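The Gripper That Wants to Make Your Tea

The founder of Odton had been talking for 40 minutes before anyone in the room said the word "robot," and when it came it was from me. She prefers "hand tool." The Plono is a two-fingered gripper you hold and squeeze, and it records what you do so that a robot arm can be taught to do it later. You supply the chores. The arm, in theory, supplies the labor at some future date.

"People expect us to start with something heroic," she said. "Surgery, or bomb disposal. We started with snacks."

Snacks, it must be said, are harder than they look. A block of wood stays where you put it. Sliced jujube is sticky on one side and slick on the other, and crumbs come along whether invited or not. Odton's customers get a task booklet with the kit, and the dried fruit page is the one that generates mail.

"Somebody wrote to ask if we'd ever met a jujube," she said. "I said yes, 528 of them, in October. That was my whole October."

The Plono ships in a gray case with two sets of fingers, a charger and a license for Crichton, the software that sorts the recordings. The license covers 200 sessions. After that you pay, a detail that lives on page 142 of the manual. I brought this up.

"It's a long manual," she agreed. "We're very thorough."

I asked how it compares with the Flesitz, which is cheaper and lighter. She was gracious for nearly a full sentence. The Flesitz is a lovely object, she said, if your plan is to pick up tennis balls. Her complaint is with its fingers, which she finds too soft for anything small. Mine, having tried both, is that the Plono makes your wrist ache by lunch. She wrote that down, or wrote something down.

What she will talk about all day is cups. Rigid mugs are easy, she says, and teach you nothing. Paper ones give when you squeeze them, and a person corrects for that without noticing.

"You don't know you're being careful until you watch it back," she said. "Then you see how much fuss goes into a paper cup and a bit of fruit - and you feel sort of proud of yourself."

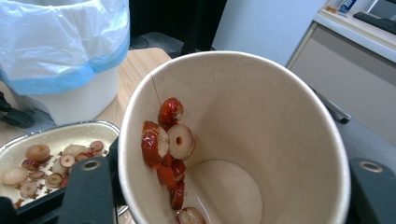
"My mother thinks I sell kitchen tongs," she went on. "I've stopped correcting her. She's bought two."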